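Search this forum
Enter keywords
Search

Folding shirts on the couch vs. a real table

pomoro_mom
Hi everybody, I've been reading this board since February and finally have a question of my own. We have no room for a folding table in our apartment, so all of our laundry gets folded on the couch. T-shirts come out okay (ish!), but my son's soccer jerseys slide all over and end up as little heaps. Is it the couch, or is it me? My mother folded everything on the bed and hers looked like a store display, so I have my suspicions.

Wendelin Tanner
It's the couch, dear. A cushion gives when you press on it, so your crease never gets sharp. I ironed and folded for a family of 6 on a kitchen table for years and wouldn't go back to anything soft. Clear off the table, wipe it down, let it dry, and you'll have your whole basket done before the coffee's cold.

kusaveck26
I have to disagree with Wendelin, with love. A kitchen table is slick, and slick fabric on a slick top is a misery, the sleeves just swim away from you. A couch with a bit of weave to it grabs the jersey and holds it still while you bring the second side over. The trick is to stay away from the rounded front edge, where everything wants to slump down toward the floor.

pomoro_mom
Oh, that's interesting, ours is a smooth faux leather, so maybe I've got the worst of both! Would a towel underneath help?

kusaveck26
A towel would be perfect, the bigger the better. Lay the jersey face down, smooth it from the middle out with your flat hand, then sleeves in, sides in, and fold up from the bottom. Don't fuss over creases, they fall out of that kind of fabric anyway.

Wendelin Tanner
Well, I'll give you the towel. I still say a person's back will complain after a full load bent over a couch, and mine did!

upadhyay_351
Coming in on the couch side, with one warning from our house. We have a heathered gray one with a fine weave, and it's lovely to fold on, but the red things worry me every time.
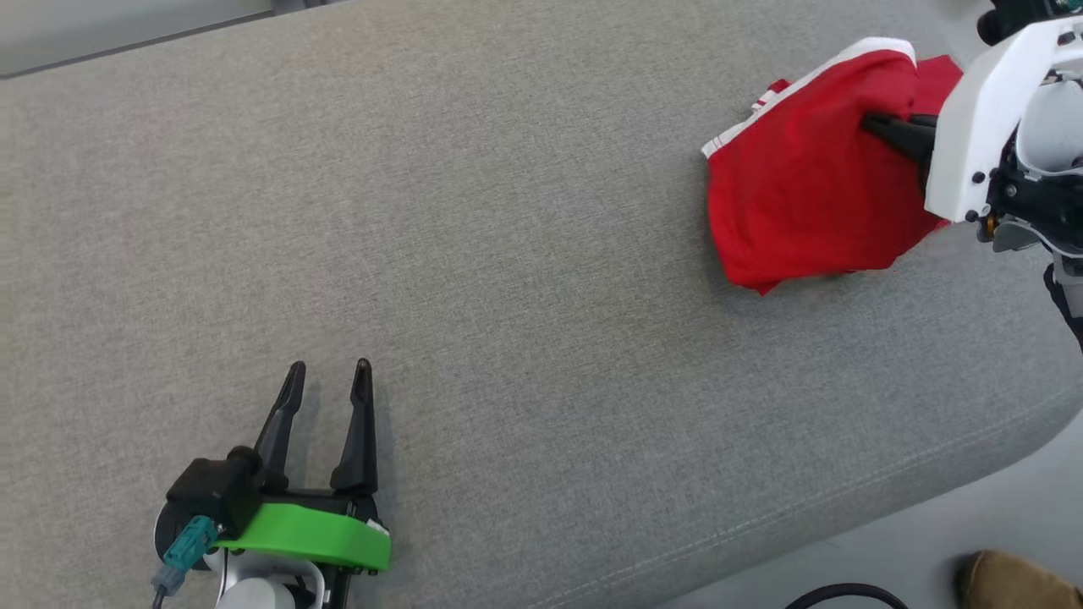
I do the reds last and I never put them down damp, not even for a minute, after a pair of new red socks left a pink smudge on a pillow that I have yet to get out. White trim is the other headache. If the jersey is new, wash it by itself in cold a couple of times and get it out of the machine promptly, or the trim goes a sad sort of rose color.

pomoro_mom
Thank you for that, his team plays in red and white, so I'm writing this down! Beach towel is on the couch now and I've done four shirts that I'd be willing to show my mother.

Wendelin Tanner
Good for you. Try the table once, though, just to humor me.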